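22\. August 2022

An: Savarix-Stiftung, z. Hd. Bronwyn Ormsby
Von: Remo Egger, Projektleitung
Betreff: Zwischenbericht «Alte Birnen am Kellar»

Liebe Frau Ormsby,

vielen Dank für die freundliche Erinnerung und auch für die zweite. Der Bericht hätte im Juni bei Ihnen sein sollen. Im Juni haben wir allerdings noch geglaubt, die Birnbäume am Kellar seien im Wesentlichen kartiert, und ein Bericht aus dieser Zeit hätte Ihnen mehr Freude gemacht als genützt.

## Stand der Kartierung

Im Antrag standen 45 Hochstammbäume. Gefunden haben wir 59. Die Differenz erklärt sich zum Teil aus der Brombeerhecke am Nordhang, in die sich bei der Vorbegehung niemand hineingetraut hat, und zum Teil aus der Flurkarte, auf der eine ganze Baumreihe als Bachlauf eingetragen ist. Mereana Rakena hat die Reihe inzwischen sauber eingemessen. Das Amt ist informiert und hat uns mitgeteilt, dass für Bachläufe eine andere Stelle zuständig sei.

Der Zustand der Bäume ist besser als befürchtet. Neun Exemplare sind hohl, tragen aber trotzdem, teils sogar beleidigend gut im Vergleich zu denen, die wir im Januar mit viel Sachverstand geschnitten haben. Misteln gibt es reichlich. Wir entfernen sie, wo wir hinkommen, und nennen den Rest Artenvielfalt.

## Sortenbestimmung

Schwieriger als gedacht. Die Eigentümer kennen ihre Birnen alle beim Namen, nur leider jeder bei einem anderen. Was oben am Hang «Rossbirne» heißt, wird unten als «Wasserbirne» geführt, und die echte Wasserbirne steht vermutlich hinter dem Trafohäuschen und heißt «die vom Schwager». Ruairi Aitken legt deshalb für jeden Baum ein Blatt mit sämtlichen mündlichen Namen an. Diese Blätter sind schon jetzt der unterhaltsamste Teil des Projekts und werden dem Schlussbericht beigelegt, soweit sie nicht einzelne Familien beleidigen.

Blattproben aller Bäume sind beim Labor Kettunen. Fruchtproben folgen mit der Reife, wobei die frühen Sorten bereits gelagert sind und die späten noch so hart, dass man sie bedenkenlos mit der Post verschicken kann.

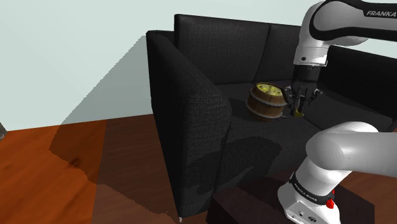 *Kleines Holzfass auf dunklem Sofa*

## Öffentlichkeitsarbeit

Der Informationsabend hat stattgefunden. Vorgesehen waren ein Vortrag über Veredelung und eine kurze Diskussion. Der Vortrag war kurz, die Diskussion nicht. Sie drehte sich zunächst um Unterlagen und Pfropfreiser, dann um das Wegerecht und schließlich um einen Anhänger, der vor längerer Zeit ausgeliehen und nicht zurückgegeben wurde. Den Anhänger konnten wir nicht klären. Immerhin haben sich mehrere Eigentümer in die Liste für den Schnittkurs eingetragen, darunter auch beide Parteien des Anhängerstreits. Wir teilen sie verschiedenen Bäumen zu.

Die Broschüre liegt im Entwurf vor. Das Grafikbüro Gralance hat uns ein Titelblatt mit einem sehr schönen Apfel geschickt. Wir stehen in Kontakt.

## Finanzen

Von der ersten Rate sind noch 4.000 Euro übrig. Das liegt weniger an unserer Sparsamkeit als an der Baumschule, die unsere Bestellung bestätigt, die Rechnung aber bisher für sich behalten hat. Der Betrag ist vollständig für Jungbäume, Pfähle und Wühlmauskörbe gebunden. Die zusätzlichen Laboranalysen bezahlen wir aus dem Posten «Verpflegung Arbeitseinsätze», was die Beteiligten mit Fassung tragen. Sollte diese Umwidmung Ihrer Zustimmung bedürfen, bitten wir hiermit darum.

## Abweichungen vom Arbeitsplan

Die Nachpflanzung verschiebt sich um eine Vegetationsperiode. Der Boden am unteren Hang ist nach diesem Sommer so fest, dass wir erst Regen brauchen und dann Spaten. Corey Partington hat es mit einem geliehenen Erdbohrer versucht. Der Erdbohrer ist in Reparatur.

Am Schnittkurs, an der Reiserabgabe und am Sortenverzeichnis halten wir fest.

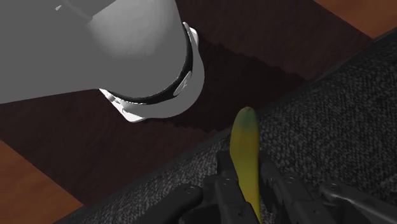
**Wann ist mit dem fertigen Sortenverzeichnis zu rechnen?**
Im Januar, sofern das Labor die Ergebnisse wie zugesagt liefert. Bäume ohne eindeutigen Befund führen wir dann vorläufig unter ihrer Nummer und allen überlieferten Namen.

Für Rückfragen bin ich am besten abends erreichbar. Tagsüber ist am Kellar Empfang nur vom hohlen Baum Nummer neun aus zu haben, und dort stehen meistens schon andere.

Mit freundlichen Grüßen
Remo Egger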